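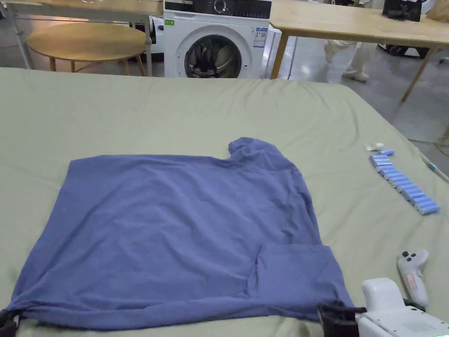

09/06/2022 — Folding notes, T-shirts. The sleeve-first method still beats halves-first, though it took me a morning to admit it. On the blue one the sleeve or side section is laid back over the body with a decent straight fold line, and then there is the neckline or shoulder, bunched up at the top corner like a small hill. Elspeth says smooth the collar before touching anything else. Elspeth irons tea towels, so I suppose she would know.

Hem curls too, lower left. Tried pressing it flat by hand on the Halum shirts, gained 2 minutes of good behaviour.

Next: same again with the Vernance long sleeves, collar first.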